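Search this site Search Go Advanced search

3.2 Folding as a household skill: what happens before the first crease

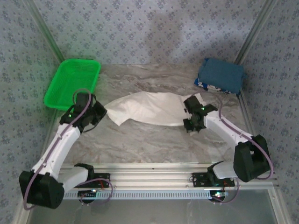
Most writing on laundry work starts with the fold. Our interviews kept pulling us back to the moment before it, when a piece of cloth has just been put down and has no shape worth speaking of. People have strong feelings about this moment! One woman in Baltby talked for a good part of an hour about how she lays out a pillowcase, and by the end of it we were laying out pillowcases her way too.

We call this stage opening out. It covers everything from picking up the bunched cloth to having it flat enough that the corners can be told apart. In the home diaries collected in Okutau and Baltby it turned up in 3026 separate entries, far more than we had planned for when we drew up the diary sheets (the first version had no box for it at all, and people wrote it in the margin). Quentin Deschamps, who coded the first batch of diaries, suggested splitting it by the kind of cloth, and that split has held up well.

Thin cloth and thick cloth ask for different hands. A towel has enough body to keep a rectangle once it is in one, and a folded towel can sit in the corner of a table for the rest of the session without losing its edges. A thin sheet-like cloth slumps. Taken by its two ends and drawn out sideways, it makes a long band full of soft wrinkles, as the white cloth in Figure 4 does in front of the folded blue towel and the green basket. The two ends are under control at this point and the middle is doing whatever it likes. Diary keepers had wonderful words for the middle: "the belly," "the hill," and, from a father of three in Okutau, "the part that argues."

Figure 4. A thin white cloth during opening out, held at both ends. Folded blue cloth at back right, green perforated basket at back left.

What people do about the belly is where the real variety lies. We found 17 named or clearly described moves, and 9 of them were reported in both towns. The most common was the snap, a quick lift and drop that lets air get under the cloth. Next came the walk, in which the hands creep inward along one edge until they find a corner. Some people simply smooth from the center with a forearm, which looks rough and works beautifully on cotton. The full list is in the Mika coding guide, along with the rules for telling a walk from a slide (they are easy to mix up, and we mixed them up often in October).

The table matters more than we expected. Fleury (2000) treated the work surface as a fixed background and measured only the hands. Our diary keepers would not agree with that. They wrote about tables that grab, tables that let the cloth skate away, and the nuisance of a basket parked where an elbow wants to go. Several had a set spot for the basket and another for finished pieces, with the space between left clear for opening out, and they could describe this layout from memory in great detail. When someone else in the house moved the basket, it went into the diary.

We therefore coded the layout of the surface along with each move. Section 3.3 takes up the first crease and the question of which edge people choose to fold toward.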